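How to budget for your first robot arm (without crying in August)

Jun 10, 2022

Okay, so you've got a quote from Rosetti or Pallmont and you're feeling brave. Before you sign, open a spreadsheet and make 2 columns: the arm, and everything else. I skipped the second one and regretted it!

Start with the boring stuff. Tables, cups, boxes, little blocks to pick up, spare finger pads. I put down $900 for all that and blew right through it (shipping on tables is brutal).
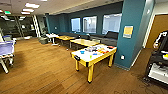 Next, ask for the gripper price on its own line. Some sellers bundle it, some don't, and you can't compare quotes until you know. Then ask about lead time. Our Kudosier mount took 53 days, and we were paying rent on the room the whole time.

Measure your floor space with the arm stretched all the way out, and check where the outlets are before you pick a spot. Add nine percent for stuff you forgot. Then send the sheet to whoever signs the checks, and get the quote renewed if it's close to expiring.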